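One Table, Many Jobs

A work surface in a busy household takes on whatever comes through the door. It starts the year as a place to cook or fold things, and by March it is also where the garden hose gets fixed. Few homes have the room for a separate bench, a potting table and a kitchen counter of decent size, so one top ends up doing the work of all three.

At Zurnwood, a small housewares store in Trenness, customers ask about this more than they ask about anything else on the shelves. They want a surface they can set a pot on at noon and a hammer on at four. They also want it to look like something, and that is where the printed tops come in. Florals have been selling well for two seasons now, with tulips ahead of roses, and pale grounds ahead of dark ones.

Pale grounds have a cost. A pink or cream background brightens a small space, and it also records every drag of a metal base. Scuffs show up first in the middle, where most of the work is done, while the print near the edges can stay clean for years. Patterned tile on the walls behind is more forgiving. A gray-and-white design will hide a good deal of splashing between wipes.
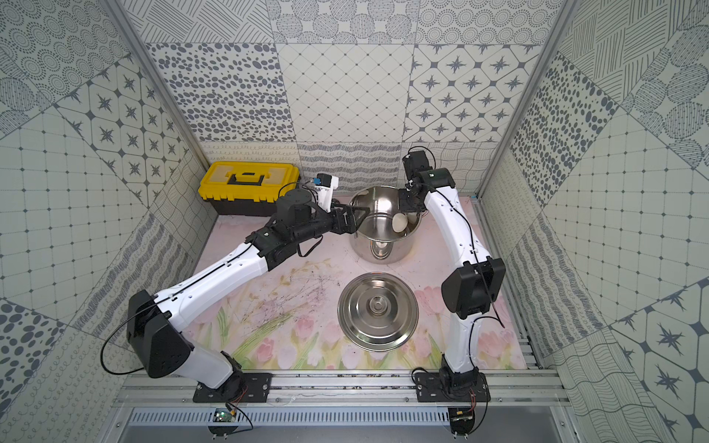
Stainless steel is still the sensible choice for a pot that gets moved a lot. It can take a knock against a wall or another pan, and it doesn't chip the way enamel does. The weak point is the underside. Grit caught beneath a heavy base will scratch a printed surface in one slide, so lift the pot with both hands and set it down flat. A cork mat helps if you remember to use it. Keep one within reach of the stove, at least 20 inches across if the pot is a big one.

Tools are harder on a table than cookware. A claw hammer laid down head first leaves a dent or a gray streak, and a hose nozzle brings in sand from the yard. Kováčik, the repair shop two doors down from Zurnwood, sees plenty of nozzles with nothing wrong except a worn washer. Unscrew the fitting, pull the old washer, press in a new one and tighten by hand. If brass threads are dirty, an old toothbrush and some vinegar will usually clear them.
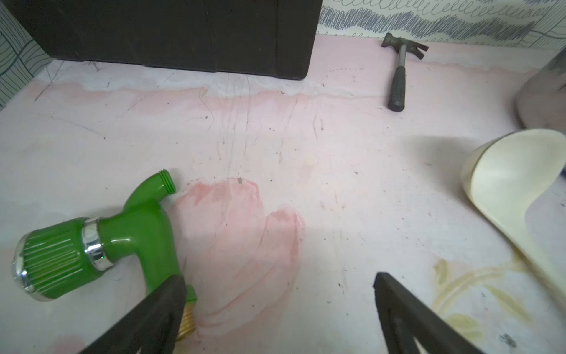
A green spray nozzle with a brass fitting, and a claw hammer beyond it.

Wipe the surface down before the table goes back to food. Crumbs of dirt should be brushed off dry first, then the top washed with dish soap and warm water. Marks that stay after that may need baking soda paste, left on for 20 minutes and rinsed. Test it in a corner, as some prints fade under anything abrasive – and a faded tulip looks worse than a stain.

For people who would rather not worry, Lerkimik makes a clear roll-out cover that goes over the print and comes up when the tools are put away. It lies flat after a day or so and can be cut with kitchen scissors. Zurnwood keeps it in 2 widths and sells about 600 a year, mostly in spring. The narrower one fits most kitchen tables with a little trimmed off the end.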